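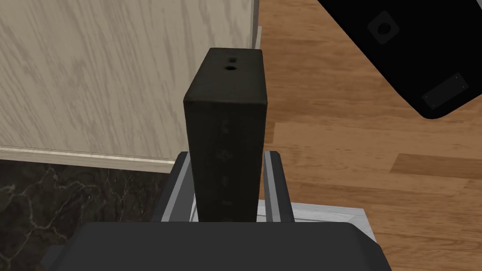

그리퍼 쪽 시점 렌더. 검은 블록이 두 손가락 사이에 서 있음.

시뮬 파지 데이터 검수 기준, 다들 어떻게 쓰고 계신가요

최종 수정: 11월, 오후 4:20

[나사빠진팔]
저희 팀이 Memstead 쪽과 같이 쓰는 에피소드 검수 규정을 다시 쓰는 중입니다. 기존 규정은 세 쪽인데 첫 쪽이 목차예요. 나머지 두 쪽 중 실제로 지켜지는 문장은 "파일명에 공백을 넣지 말 것" 하나입니다. 그마저도 규정 파일 이름에 공백이 있습니다.

이번 묶음이 2307개 에피소드고, 사람이 전부 볼 수는 없어서 300개를 뽑아 보기로 했습니다. 문제는 검수자끼리 "성공"의 뜻이 다르다는 겁니다. 한 분은 손가락이 물체 양쪽에 붙어 있으면 성공, 다른 분은 들어 올려야 성공, 또 한 분은 들어서 내려놓기까지 해야 성공이라고 합니다. 셋 다 같은 칸에 같은 체크 표시를 해 왔습니다. 학습 돌린 분께는 아직 말씀 못 드렸습니다.

초안에 넣은 조항은 이렇습니다.

1조. 정지 프레임 한 장으로 성공 여부를 적지 않는다. 접촉, 들림, 유지, 내려놓음은 각각 다른 칸에 적는다.
2조. 유지 판정은 시뮬레이터의 접촉 로그와 물체 높이로 한다. 검수자의 느낌은 비고란에.
3조. 빈손으로 끝난 에피소드도 지우지 않는다. 실패 사유를 모르면 "모름"이라고 쓴다.
4조. 장면 파일과 조명 설정, 난수 시드를 에피소드마다 같이 저장한다.

빠진 것, 과한 것 있으면 말씀해 주세요.

[토크렌치]
3조에서 "모름"을 허용하면 전부 모름으로 옵니다. 제가 해 봤습니다. 한 달 뒤에 열어 보니 실패 사유 칸이 아주 겸손한 문서가 되어 있었어요. 선택지를 두고, 모름을 고르면 비고를 필수로 하세요.

[나사빠진팔]
비고 필수로 했더니 비고에 점 하나 찍어서 내는 분이 계셨습니다.

[토크렌치]
그럼 점은 금지라고 쓰세요. 규정은 원래 그렇게 길어지는 겁니다.

[Elsie Bellamy]
한국어가 서툴러서 짧게 씁니다. Lodari에서 검수 양식을 관리합니다. 우리는 "모름"을 없앴다가 다시 넣었습니다. 없애니까 사람들이 목록의 첫 번째 항목을 골랐고, 그 결과 우리 그리퍼는 통계상 세계에서 가장 잘 미끄러지는 그리퍼가 되었습니다. 첫 번째 항목이 "미끄러짐"이었습니다.

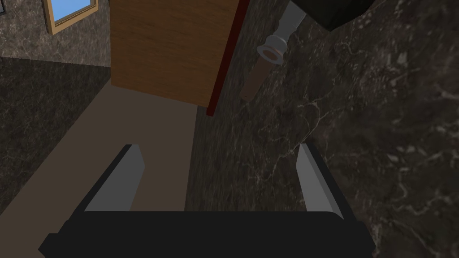 [나사빠진팔]
그 얘기는 규정 머리말에 넣고 싶네요. 3조는 Elsie 님 쪽을 따라서 모름을 남기되, 항목 순서를 매번 섞는 걸로 고치겠습니다. 검수자들이 싫어하겠지만 검수자들은 이미 저를 싫어합니다.

그리고 하나 더 여쭙니다. 목표 물체가 뭔지 에피소드 기록에 안 적힌 경우가 꽤 있습니다. 지시문은 따로 있고, 장면은 따로 있고, 둘을 잇는 건 폴더 이름뿐이고요. 검수자가 화면을 보고 "이걸 집으려던 거겠지" 하고 추측해서 채웁니다. 이건 금지하는 게 맞죠?

[감속기장인]
맞습니다. 화면에서 의도를 읽기 시작하면 그때부터는 독심술입니다. 지시문 ID가 없으면 그 에피소드는 보류함으로 보내야 합니다. 성공도 실패도 아닌 거죠.

다만 1조에는 반대합니다. 프레임 한 장으로 성공을 적지 말라는 건 좋은데, 실패는 한 장으로도 적을 수 있는 경우가 있어요. 마지막 프레임에서 손가락 사이가 비어 있으면 적어도 그 순간에 들고 있지 않다는 건 분명하니까요. 들고 끝나야 하는 과제라면 그걸로 충분합니다.

[야간배치]
과제가 "집어서 옮겨 놓기"면 빈손으로 끝나는 게 정상인데요.

[감속기장인]
그래서 "들고 끝나야 하는 과제라면"이라고 썼습니다.

[야간배치]
규정집에 그 단서가 실리는 걸 한 번도 못 봐서 드린 말씀입니다. 단서는 늘 각주로 내려가고, 각주는 PDF로 바꿀 때 사라집니다. 저희는 그렇게 멀쩡한 옮겨 놓기 에피소드를 60개 버렸습니다. 로봇은 할 일을 다 했는데 검수자가 해고한 셈이죠.

[감속기장인]
인정합니다. 그러면 과제 유형별로 종료 조건을 표로 빼고, 1조는 그 표를 가리키기만 하게 합시다. 본문에 조건을 두 번 쓰면 꼭 한쪽만 고칩니다.

[나사빠진팔]
표로 빼겠습니다. 들기 과제는 종료 시점에 접촉 유지, 옮기기 과제는 목표 영역 안에서 물체 정지 후 손가락 개방. 정지 확인 시간은 2초로 적어 뒀는데 이의 있으신 분?

[토크렌치]
시뮬 시간 2초인지 실제 시간 2초인지 쓰세요. 저희 서버에서는 둘이 상당히 다른 개념입니다.
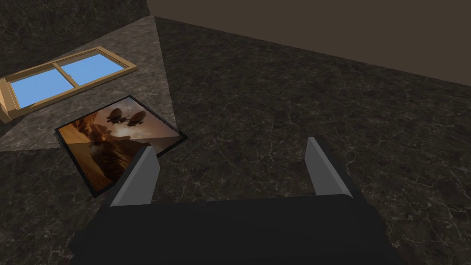

[나사빠진팔]
시뮬 시간이라고 명시하겠습니다. 솔직히 당연하다고 생각해서 안 썼는데, 기존 규정도 당연하다고 생각한 것들을 안 써서 이렇게 됐더라고요.

4조에 대해서도 의견 부탁드립니다. 시드까지 저장하는 건 용량보다 사람 문제입니다. Illisano 내보내기 메뉴에서 체크를 하나 더 해야 하는데, 그 한 번을 아무도 안 합니다.

[Lorraine Pickering]
기본값을 바꾸세요. 사람에게 체크를 부탁하는 조항은 조항이라기보다 편지에 가깝습니다. 저는 Cropper 스크립트에 시드가 없으면 내보내기를 거부하게 해 놓았고, 처음에 항의 메일을 많이 받았지만 빠진 시드는 그 뒤로 없습니다. 메일은 따로 폴더를 만들어 보관 중입니다.

조명도 이름만 저장하지 마시고 값으로 저장하세요. "낮"이라는 프리셋은 버전이 바뀔 때마다 다른 낮입니다.

[야간배치]
거부까지는 과한 것 같아요. 마감 전날 밤에 내보내기가 막히면 사람들은 시드 칸에 0을 넣습니다. 있는 척하는 값이 없는 값보다 골치 아파요. 경고만 띄우고 보류함으로 보내는 게 낫다고 봅니다.

[Lorraine Pickering]
시드를 사람이 입력하게 해 놓으셨나요?

[야간배치]
...네.

[Lorraine Pickering]
그 칸부터 없애세요.

[감속기장인]
저는 여전히 거부 쪽은 좀 그렇습니다. 외부에서 받은 옛날 묶음에는 시드가 원래 없어요. 그걸 다 막으면 비교 실험을 못 합니다. 신규 수집분에만 거부, 기존 자료에는 "재현 불가" 표시, 이 정도면 저는 찬성입니다.

[나사빠진팔]
그렇게 가겠습니다. 정리해서 올린 2차 초안에서 바뀐 점입니다.

- 1조: 종료 조건은 과제 유형별 표를 따름. 본문에는 조건을 쓰지 않음.
- 2조: 그대로. 시간은 전부 시뮬 시간.
- 3조: 모름 허용, 비고 필수, 항목 순서 섞기. 점 하나는 비고로 보지 않음.
- 4조: 신규분은 시드와 조명 값이 없으면 내보내기 거부. 기존분은 재현 불가 표시.
- 5조(신설): 지시문 ID가 없으면 보류함. 화면을 보고 목표를 추측해서 적지 않음.

파일명에서 공백도 뺐습니다. 먼저 뽑아 둔 300개는 이 기준으로 처음부터 다시 봅니다. 검수자분들께는 내일 오전에 알릴 예정이고, 저는 내일 오전에 외근입니다.

댓글

Shirley Lambert: 5조의 보류함은 누가 비우나요? 저희 보류함은 본 데이터보다 큽니다.

엔코더분실: 항목 순서 섞기 적용해 봤습니다. 이제 골고루 틀립니다.

토크렌치: 비고란에 쉼표 하나 찍어서 낸 분 나왔습니다. 3조 개정 요청합니다.

나사빠진팔: 보류함 담당은 6조로 쓰고 있습니다. 지원자 받습니다.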